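The bed that won't make itself

Intan Tjoa has spent five years trying to get a machine to tidy a bedroom. She works at Wuisan, a small company with two rooms above a tile shop in Zadbridge, and she is quick to tell visitors how far there is still to go. Washing machines wash and dishwashers mostly do the dishes. Picking things up and putting them where they belong is still done by hand in every house she knows.

The trouble starts with cloth. A mug keeps its shape when you lift it, and a blanket doesn't. Pull one corner and the rest slides, bunches or drags whatever was lying on it to the floor. A person deals with this without thinking. A robot has to be taught, and the teaching takes a great many tries.

Most of those tries now happen on a computer. Wuisan builds bedrooms in simulation, puts an arm beside the bed and scatters a few belongings about. The job might be to lift a phone off the blanket and leave the blanket alone. When it goes wrong, the room is reset and the arm goes again. Tjoa's team ran 640 attempts one night in June and came in to look at the results over breakfast.
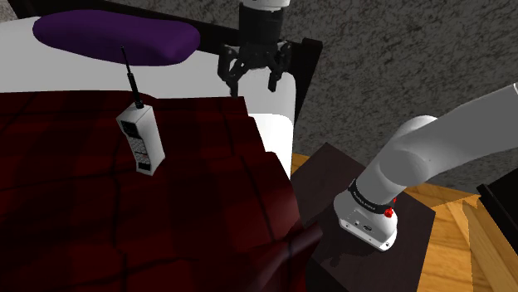
Simulated bedding has its limits. Melur Tuhumury, who writes the software for it, says her blankets are still too stiff and a little too well behaved. Real ones have worn patches and labels, and they cling to things. An arm that does well on the screen can be hopeless when it meets the spare duvet in the office.

"We had it picking up the right object 98 times in a hundred on the computer," she says. "Then we moved to a real bed and it was more like half. You learn not to ring your mother with the first number."

Factories have had an easier time of it. At Bemura, which packs bathroom fittings outside Undell, arms have been filling boxes for 15 years. Jasmina Radonjić runs the line there. Her parts arrive the same way up, in the same place, under the same lights, and she still keeps two people at the end to straighten what the machines leave crooked.

"Change the box and you lose a morning," she says. "I wouldn't let one near my kitchen."

Tjoa doesn't argue with that. Her hope for the next couple of years is modest — an arm that can clear small things off a bed or a chair for someone who finds bending difficult. Folding the blanket comes later, and she won't give a date for it. She makes her own bed in the mornings and says it takes her under a minute.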